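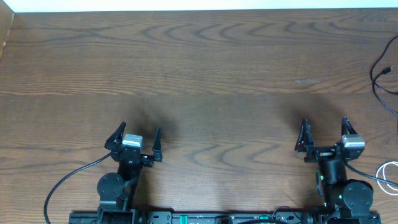 Ticket 1209: Faint gray mark and a seam line on brown wood-grain tabletop

Product: Feris table, medium brown
Category: Surface and finish
Status: Closed
Opened: March

Reported problem

The table stands with its back edge against a white wall. There are two things I would like looked at. The first is a thin straight line running across the top, side to side, toward the back. The second is a pale gray mark near the middle. The mark is wider than it is deep and I can only see it from a low angle, facing the wall. I wiped it with a dry cloth and then a damp one and it was still there. I have not put anything stronger on it.

I don't have the original paperwork. The table came to us with the room. The sticker underneath says Feris and has the number 74 on it, and the rest is rubbed off.

Reply from support, 9:40 a.m.

Thank you for the report. Please answer the following before we suggest a cleaner:

1. Can you feel the line with a fingernail?
2. Can you feel the gray mark with a fingernail?
3. Does the mark move or fade when you change where you stand?
4. Has any wax, polish or oil been used on the top?

Please don't use scouring powder, melamine sponges or window cleaner in the meantime.

Customer reply, 11:15 a.m.

1. Yes, just barely. It is even the whole way across.
2. No. It feels the same as the wood next to it.
3. It gets weaker if I stand at the left end. It doesn't go away completely.
4. Somebody used Patik spray polish on it before we had it. The can was still on the shelf. I don't know how much or how often.

I also took a look from low down, toward the wall. The light on the wall is brighter at the left, and I wondered if that had something to do with it.

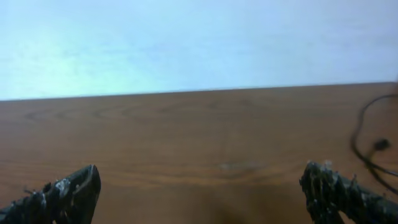
Low view toward the wall. Mark is near the middle, slightly right.

Reply from support, 1:05 p.m.

The line first. From what you describe it is where two boards meet. A joint you can barely feel, and that is even along its length, needs no work. If one side starts to stand higher than the other, or the line opens enough to take the edge of a sheet of paper, open a new ticket and mention this one.

The mark could be one of three things: polish residue, a light scuff, or partly a reflection from the wall. Your third answer points to some reflection, but a reflection alone should go away when you move. We would treat it as residue until shown otherwise. Steps:

1. Clear the middle of the table and shade it from the window or lamp if you can.
2. Mix a few drops of plain dish soap into a bowl of lukewarm water. Wring the cloth out well.
3. Wipe with the grain, side to side, for the full width of the mark and a hand's width past it at each end.
4. Dry right away with a second cloth.
5. Wait 13 minutes and look again from the same low angle.
6. If there is a change but the mark is still there, repeat once. Don't go past two rounds in a day.

Keep water off the joint and off the back edge by the wall.

Customer reply, 4:30 p.m.

Did two rounds. The cloth came away slightly yellow the first time and clean the second. The mark is smaller and I have to look for it now. The part that is left does not change with the light, so I think there is a small scuff under whatever was on top of it.

I tried the paper test on the line and it does not go in.

A neighbor suggested Fumby restorer in walnut. Is that all right on this top?

Reply from support, 4:55 p.m.

We would leave it off. Colored restorers can dry darker than the surface around them, and on a top with strong grain like yours the edge of the patch may show more than the scuff does now. If you want to try it anyway, test it on the underside first and leave it overnight.

For general care, a damp cloth and a dry one are enough. No more spray polish – it builds up and you will be back to the gray film.

Resolution

Joint: no action. Mark: reduced by cleaning, remainder probably a light scuff, customer will leave as is. See also care sheet 52, Wiping Down Wood-Grain Tops. Closed with customer's agreement.

This site uses cookies to remember your ticket number and keep you signed in. Accept / Manage settings

Mac Mathúna Furniture Support | Contact us | Returns | Care sheets | Back to top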